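# Teaching the two arms to clear mugs onto a tray

Su-bin Woo asked me to write down how we record demonstrations for the mug task, mostly so that new people at Killholm don't have to learn it by leaning over my shoulder (though you are still very welcome to lean). I've tried to put things in the order you'll meet them on a normal morning. If you've already driven the arms for the Davby folding task you can skim the first part, but please do read the bit about handles.

## Before you sit down

Switch on the follower arms first and the leader arms second. Doing it the other way round won't break anything, but the followers will jump to wherever the leaders happen to be resting, and it gives you a nasty fright.

Let both arms go through their homing routine and wait for the recording program to say it can hear all of the joints. Then take hold of the leader handles and move very slowly for a minute or so, opening and closing each gripper a few times. You're feeling for lag. If the follower trails behind your hand, stop and restart the program; a slow session is a wasted session, and I have thrown away a whole afternoon's work to learn that.

## Setting the table

1. Lay the tray lengthwise down the middle, so that both arms can get at it without reaching across one another.
2. Put the mugs out around it. Mix them up – some with a drink in, some without, and a different mug in a different spot each time. We use real tea because the arm needs to see full mugs, and the full ones need carrying quite differently.
3. Turn the handles every which way. This is the part people forget! We all set a mug down with its handle towards us without thinking, and the first model we trained could only manage mugs that a polite right-handed person had put out.
4. Leave the plant in its corner. It stays out for every recording and you should treat it as something to be steered around.
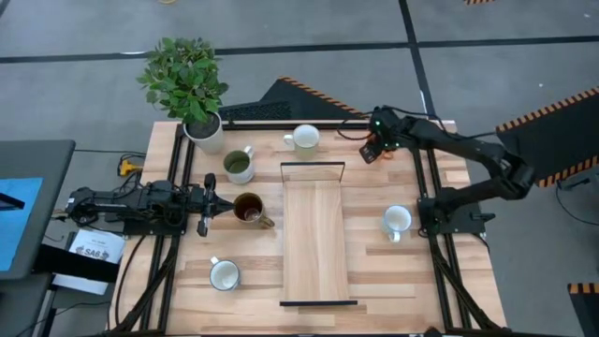
## Driving the demonstration

Press the pedal once to start recording, count two breaths, and begin. The stillness at the start gives the model a clean picture of the table before anything moves.

Each arm takes the mugs on its own side. Come in low and level, with the fingers open a little wider than you think you need, and close gently around the body of the mug. Lift straight up, only a few centimetres, then travel across and lower it onto the tray. For a full mug, go at about half the speed you'd like to. If you find yourself holding your breath, that's probably the right pace.

Move one arm at a time to begin with. Once you've done your first 40 recordings you can try overlapping them, so that one is reaching while the other is setting down, but there's no prize for it and a tidy slow run is worth far more to us than a clever one.

If you fumble a grip, open the gripper, back off and try again in the same recording. Those small recoveries are very useful. If you spill, press the pedal twice to throw the run away, and fetch a cloth before you do anything else.

When the last mug is on the tray, bring both arms back to rest, count two breaths again and press the pedal.

## Afterwards

Play back every run at double speed and mark it good or bad while you still remember it. We're aiming for roughly 1,000 good runs before we hand the set over to Cheon for training, so please don't be tempted to keep the doubtful ones.

Write the mug layout in the log along with your initials. Anything odd goes there too, such as a sticky gripper or a joint that sounds rough. Then power down, leaders first this time, with a hand under each arm so it doesn't drop onto the wood.

Last edited 3rd September. The pedal settings are in the Skistum folder.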